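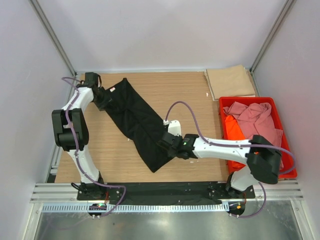 # Pliage de linge à deux bras : la collecte

Le poste Forkau sert à enregistrer les démonstrations de pliage du projet Wukitari. Un opérateur guide les deux bras à distance, prend une pièce dans le bac, l'étale, la plie et la range au fond de la table. Chaque passage complet compte pour un épisode.

Sandra Pearce a fixé l'objectif à 1000 épisodes pour la première version du modèle. Au 26 avril 2025, nous en avons 300 de validés et 158 à relire.

**Étalement.** Le tissu noir est tendu en diagonale, une pince à chaque bout. Les vêtements sombres restent les plus longs à traiter : les plis s'y voient mal et l'annotation des coins prend du temps.

**Bac rouge.** Il reste un tissu rose et un orange pour la suite de la série. Les pièces y sont jetées en vrac, dans un ordre tiré au sort.

**Pièces pliées.** Le tissu beige est posé à plat contre la paroi du fond. Un épisode est rejeté si la pile dépasse du plateau ou si une pince a lâché plus d'une fois.

Les séances durent six heures, pauses comprises. En mai, la collecte passe aux serviettes, puis les données seront transmises à Natbridge pour l'entraînement.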